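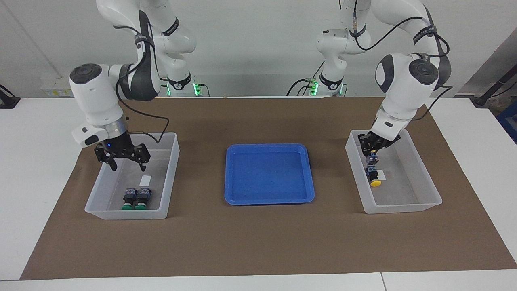

Department of Work Studies and Ergonomics, Skostgate

Search this site Enter keywords Go
Home | People | Papers | Teaching | Contact

4.2 Bins, trays and the claim of the "tidy bench"

Much of the writing on small-parts benches assumes that a tidy layout leads to quicker and cleaner work. We are not convinced. The handbook by Liyanage, which most later authors cite, rests on one workshop, and the gain it reports could just as well come from the staff having been told that they were being timed. The Mimasar survey is larger, with 729 returned forms, but it asks people how tidy they think they are. We doubt that this measures anything on the bench.

Figure 4. Bench layout with bins and a blue tray on brown paper. Two push-button switches with green caps lie in the left bin.

The layout in Figure 4 follows the usual advice closely. A bin stands to either side and a shallow tray sits between them, so that parts can be brought to the middle from left or right. On paper this is sensible. The supposed benefit, though, depends on there being enough parts for the order to matter. With two switches in a bin, nearly any layout would do, and we would be wary of any study that reports a gain from so light a load. Our own full trials used 1050 parts per session, and the gain shrank with each change of staff.

See-through bins are a second point of faith. The Rovik guidelines recommend them on the grounds that the worker can check the contents at a glance. The bins in Figure 4 are frosted, and the brown paper shows through their walls, but seeing a colour through a wall is a long way from telling one switch from another. In our February sessions, staff looked over the rim of the bin almost every time, whether it was clear or solid. If the wall is not being looked through, it is hard to see what the extra cost buys.

Labels fare little better. The left bin has a small white label on its floor, behind the switches. A label in that position will be covered as soon as the bin is properly filled, and it would then be of use only to someone emptying it. Saha (personal note, 8/25/23) argues that floor labels help when bins are returned to the shelf. That may be so, but Debashish Saha's note gives no figures, and we found no fall in misplaced bins over 3000 returns.

The paper sheet is the one item we would keep without much argument. It is cheap, it can be changed between sessions, and the blue tray stands out well against it. Whether that contrast saves any time is another matter. We tested it only with blue trays, and a fair test would need several colours and a bare bench for comparison.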